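Rulow Clothing Bank -- minutes of the March meeting

Present: Žofie Urban (chair), Ekkachai Srithong (minutes), Dekia and Figueroa store reps. Start 4:15 p.m.

1. Last minutes agreed. Line two should read Tundham, not Tundholm.

2. Stock. 2,338 items on the sheet at the end of last month. Figueroa asked for 200 T-shirts, Dekia for 200 mixed tops. Both agreed.

3. Folding. Two ways of starting a fold were discussed -- from the top corners, and from the middle with the shirt flat on the table.

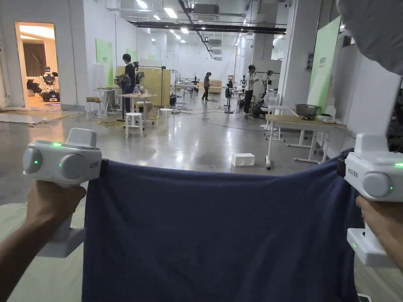
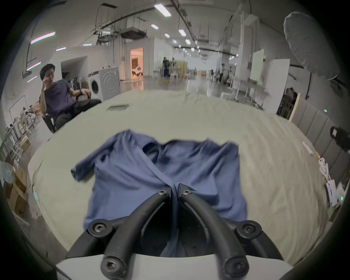
Žofie prefers the corners for anything large. Ekkachai said short-sleeved shirts should have their sleeves turned in before the body is folded. Agreed to try both until the next meeting. The cloth on the table stays on during folding.

4. Boxes. 22 came back from Dekia without lids. Ekkachai to ask for the lids.

5. Labels. Size goes on the short end of the box. Old labels to be used up first.

Closed 5:05 p.m. Next meeting at Tundham, same time.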